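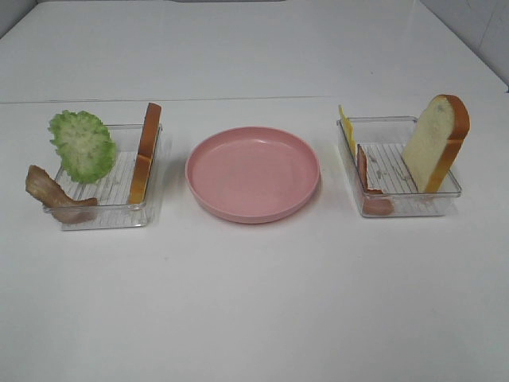 FOR IMMEDIATE RELEASE

Tralance Opens Rallis, a Planning Workbook for Kitchens Buying Their First Robot Arm

DARNATLEY, January 12, 2022 - Okay, it's out! I've been talking people's ears off about Rallis since we founded Tralance, and as of this morning any food business can buy a copy and start filling it in. It's a 97-page workbook with a matching spreadsheet, and it's meant for the person who has been told "go find out what a robot would cost us" and has no idea which number to ask for first.

I was that person once. I ran the budget for a sandwich kitchen before I ran a company, and the quote I got for an arm looked great until I started adding the things that weren't on it. Grippers. Spare fingertips. Trays that hold the food the same way every time. The table. The training days. The afternoon when the line stops and everybody stands there looking at it. My first spreadsheet had one row for all of that, and the row was called "misc."

Rallis breaks that row open. You start with the food, long before you get to the arm, and you write down every item the machine would have to pick up and how it behaves. Bread is one kind of problem. Thin, bendy stuff is another (I could go on about thin, bendy stuff for a very long time), and it should have its own line in your budget, with testing hours next to it. 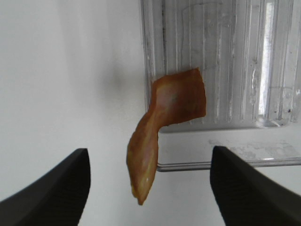 A bendy, orange-brown strip hanging twisted in front of a ribbed clear tray, with the gripper fingers on either side.

The spreadsheet has 4 tabs: food items, hardware, people and downtime. You can do the first one with a pencil at the prep counter, and I'd love it if you did. The hardware tab asks you to enter a low price and a high price for everything, then carries both through to the end, so your boss sees a range and you don't have to defend a single figure you pulled out of a vendor's brochure.

We wrote the tray section with Bernutine, the packaging shop down the road from us in Darnatley, and it's the part I'm proudest of. Containers get bought last and cheapest, and then someone spends weeks of engineering time working around them! How tall are the walls? Does a slice stand up in there or flop over the rim? What happens when you swap suppliers in December and the corners are a different shape? There's a worksheet for each of those questions, plus a page you can hand straight to your supplier.

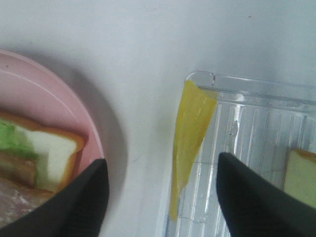 Yellow cheese draped over a tray corner, with a sandwich on the pink plate to the left.

The people tab is the one I get the most questions about. Rallis won't tell you how many jobs to cut, and I didn't build it for that. It has you list who refills, who cleans and who gets called when the arm stops, and put paid hours next to each name. If a box is blank, the total at the bottom stays red. Some of our early readers found that annoying. I left it in.
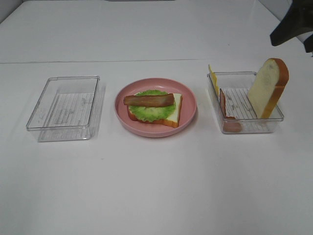
Refilling deserves its own budget line, and it's the line I see skipped most. A quote will usually give you a speed for the picking and stop there, as if the ingredients showed up by themselves. Look at two trays feeding one plate: the left one is already empty, while the right one still has cheese, meat and a big slice of bread standing in it. Spread that over a whole shift and you need to know who brings the next tray, how often, and whether the arm waits while they do it. Rallis has a simple timing sheet for this, and you can fill it in with a kitchen timer and a patient coworker.

The hardware tab plans over 5 years, with room for parts, service visits and a replacement gripper. You can change that if your lease or your loan runs on a different clock.

Rallis costs $500 per site, and that covers the printed workbook, the spreadsheet and updates through the end of December. We don't sell arms and we don't take a cut from anyone who does, so please go ahead and show your filled-in copy to every vendor on your list.

About Tralance
Tralance is a small planning company in Darnatley. We help food businesses work out what equipment will cost them before they sign for it.

Media contact: Tralance press desk, Darnatley. Review copies of Rallis are available on request.

###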